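From the Zolldale Radio Club shack - August 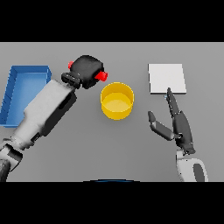 I finally got my 40 meter dipole back up after the storm, and wow, what a difference five extra feet of height makes! I had been blaming the old tuner all spring, but the real trouble was a green, crusty feedline connector. My parts were scattered over three shelves by then, so I've gone over to a shallow open tray like the blue one at the left, and I can find my PL-259s again. Chiyo Oshima worked me from Gororthorpe at 7 in the evening on low power and gave me a nice solid report. If anyone has a spare balun rated for 1,000 watts, bring it to the Sutherland swap - I'll trade coax for it.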